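Plateau noir et surfaces blanches : notes de rangement

Publié le 2018-09-21

J'ai repris en août l'organisation du plan de travail. Le plateau noir reste, le fond vert aussi. Tout le reste est blanc mat, ce qui complique la lecture des arêtes et des ombres. Premier point traité : les marqueurs carrés, à coller bien à plat.

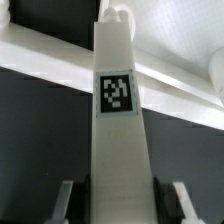
Marqueur noir et blanc sur pièce blanche, stries de couches visibles.

Pour le collage, j'ai comparé 2 adhésifs, un Varnholm et un Clolska. Le second se repositionne mieux, mais laisse un résidu sur le plastique strié. Je garde le premier et je dégraisse avant la pose.
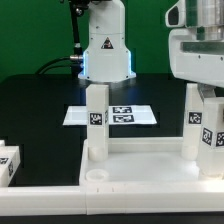
Les feuilles imprimées vont directement sur le plateau, sans pochette, à cause des reflets. Papier Durán, référence 502, impression laser, marge blanche conservée autour de chaque motif. Une marge rognée trop court gêne la détection des coins.

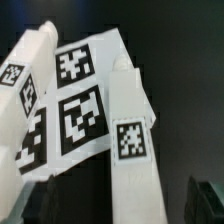 Les étiquettes fines marquent au moindre pli. Une raclette souple limite le défaut sans le supprimer. Pour la prochaine série, je passerai au support Prernine, plus rigide, vendu par lots de 4.

Reste l'éclairage. Une source unique crée des dégradés sur les grands aplats clairs.
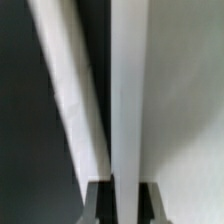
Carnet d'atelier, n° 4, p. 2

Réglage retenu : deux panneaux diffusants, balance des blancs fixe, exposition verrouillée. À refaire après chaque déplacement des lampes.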